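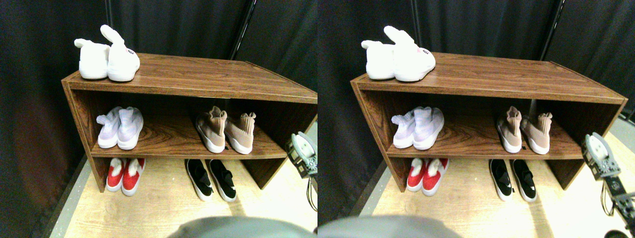 Remigiusz Krajewska wanted to know why a hiking map has brown lines all over it when there are no brown lines on the ground, and whether a person can walk along one.

The second part is easy to answer. You can walk along one, if nothing is in the way. You would stay at the same height the whole time, neither climbing nor going down. The first part takes longer, and it is the subject of this page.

Search this site
Enter a word or phrase
Go

What a contour line is

A map is flat. The land is not. A contour line is a line on a map that joins points of equal height. Height on a map is measured from sea level, and on most hiking maps it is given in metres.

Think of a bathtub with a large rock in it. Run some water and turn off the tap. The water touches the rock all the way around, and the place where it touches makes a line. Every point on that line is at the same height. Add more water, wait for it to settle, and there is a new line, higher up. If you could draw each line on the rock with a waterproof pencil and then look straight down from the ceiling, you would see a set of loops, one inside the other. That set of loops is a contour map of the rock.

Contour lines are usually printed in brown. On glaciers and permanent snow they are often blue.

The contour interval

The difference in height between one line and the next is called the contour interval. It is the same over the whole map, and it is printed in the margin near the scale. The map used for the examples on this page has a contour interval of 20 metres, so its lines are at 20, 40, 60, 80 and 100 metres, and on upward.

Every fifth line is thicker. These are index contours. On our map they fall at 100, 200, 300 metres and so on. Small numbers are printed along them, with a gap left in the line so the number can be read. The thin lines between have no numbers. To find the height of a thin line, start at the nearest index contour and count.

Before you count, you have to know which way is up. There are three ways to find out:

Look for a second index contour and see whether its number is larger or smaller.
Look for water. Streams and lakes lie lower than the land beside them.
Look at the numbers themselves. On many maps the top of the number points uphill.

Always read the units. Some older maps are in feet. A mountain marked 3937 on a map in feet is 1200 metres high. A mountain marked 3937 on a map in metres is more than three times as high, and you would need to pack differently.

Spot heights

The top of a hill hardly ever falls exactly on a contour line. Kutness Hill is 602 metres high. The last line around it is the 600 metre line, which makes a small closed loop. Inside the loop is a dot with 602 beside it. This is a spot height. Without it you would know only that the top is somewhere between 600 and 620 metres.

Goridby Lake, at the bottom of the hill, has 53 printed on it. This is the height of the water surface, not the depth of the lake. The first contour line you cross when you leave the shore is the 60 metre line.

Now the climb can be worked out:

602 − 53 = 549 metres

If you count the lines between the lake and the top, starting with 60 and ending with 600, there are 28 of them.

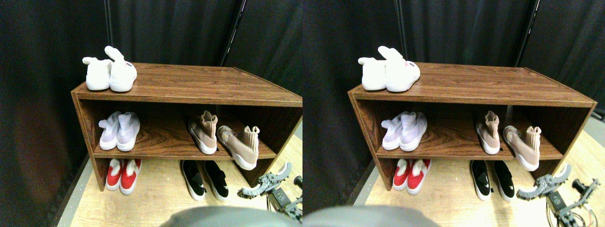

White knit shoes on the top of a low shelf, with other pairs.

Steep and gentle

On any one map, the height between lines never changes, but the space between them does. Lines close together mean the ground gains height over a short distance, so it is steep. Lines far apart mean gentle ground. A wide area with no lines at all is flat or nearly flat. Where the lines touch and seem to become one thick band, there is a cliff, and many maps add a cliff symbol.

Steepness can be given a number, called the gradient. Divide the climb by the distance along the map and multiply by 100. A slope that rises 100 metres over a map distance of 500 metres has a gradient of 20 per cent. Most people find that hard work for more than a few minutes.

Shapes to learn

Hill: closed loops, with the smallest loop the highest.

Valley: V shapes or U shapes that point uphill. A stream often runs through the points. Ovari Creek, on the west side of Kutness Hill, crosses a row of these.

Ridge: V shapes or U shapes that point downhill. Değirmenci Ridge is next to Ovari Creek, and on the map the two look almost the same. Only the direction of the V is different. Mixing up a ridge and a valley is the most common mistake made by new map readers, and some who are not new.

Saddle: a low place between two high places. The lines on either side curve away from it, something like an hourglass.

Hollow: closed loops that go down in the middle. Short tick marks on the inside of the loop point down the slope.

What the lines leave out

A bump that is 15 metres high may fit between two lines and not appear on the map at all. A boulder, a small gully or a fallen tree will not be on it either. Contours also say nothing about mud. A short route across flat ground with no lines may be a swamp, so check for the swamp symbol before you choose it.

Using contours to plan a walk

A simple rule for walking time is one hour for every 5 kilometres, plus one hour for every 600 metres of climbing. The track from Goridby Lake to the top of Kutness Hill is 4 kilometres long. At 5 kilometres an hour, that takes 48 minutes. The climb of 549 metres adds nearly 55 minutes. The total is 1 hour and 43 minutes, without stops. Groups with younger walkers should allow double.

Try it: a contour map of a potato

You need a large potato, a ruler, a pencil, paper, and an adult to do the cutting.

1. Have the potato cut in half lengthwise. Keep one half and lay it flat side down.
2. Mark its side every centimetre, from the bottom up.
3. Have it sliced level at each mark. Keep the slices in order.
4. Put the largest slice on the paper and trace around it.
5. Place the next slice inside the outline, in the position it had on the potato, and trace it too. Continue to the top.
6. Write the height on each line. Your contour interval is 1 centimetre.

Find the place where the lines are closest together. Stack the slices again and check that side of the potato with your finger.

Words used on this page

Contour interval: the height between one contour line and the next.
Gradient: how steep a slope is, as a percentage.
Index contour: a thicker line with its height printed on it.
Spot height: a dot with an exact height beside it.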